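3.2 Condition of the towers on arrival

The desktop towers came from the Lahtinen office clearance and were stored at the Usside depot from December onwards. Of the 423 machines logged, 266 were of the same general layout, and only these are treated in this section. Each was laid on its side with the side panel off, so that the fixings and cable runs could be recorded before any part was taken out.

Cabling was the main source of delay. In most cases the power leads had not been tied back, and they crossed the middle of the case between the power supply and the drives. Thin data cables were easier to free, although some ran beneath the thicker bundles and had to be followed by hand to find the far end. Coloured release tabs and latches on the drive bays saved a good deal of time – screws were needed at far fewer points than in the older Dernon batch.

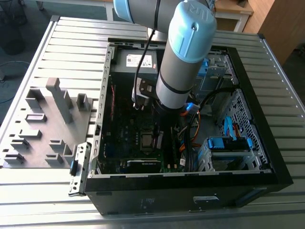

Figure 4. Tower with side panel removed. The CPU socket is bare; power supply, small graphics card and drive cages in place.

Coolers were recorded separately from the boards, as the two go to different waste streams. The clamp lever on the socket was noted as open, closed or damaged. Graphics cards were left in their slots until the slot type had been written down, and power supplies were the last item to be listed before the case itself. Labels were copied in full where they could be read.

Segers and Keskinen (Prisness trial, second round) used a different order and began with the power supply. We tried this on a few towers and found that the leads then lay loose over the memory slots, which made the board harder to reach. Their order may still suit cases with shorter leads. Screw counts for both orders are given in Section 3.3.

Related items
Saarela, L.: Sorting cable waste by hand
Kiiskinen, N. and Pellegrini, O.: Drive cages and their fixings

Last updated: 21 Mar 2025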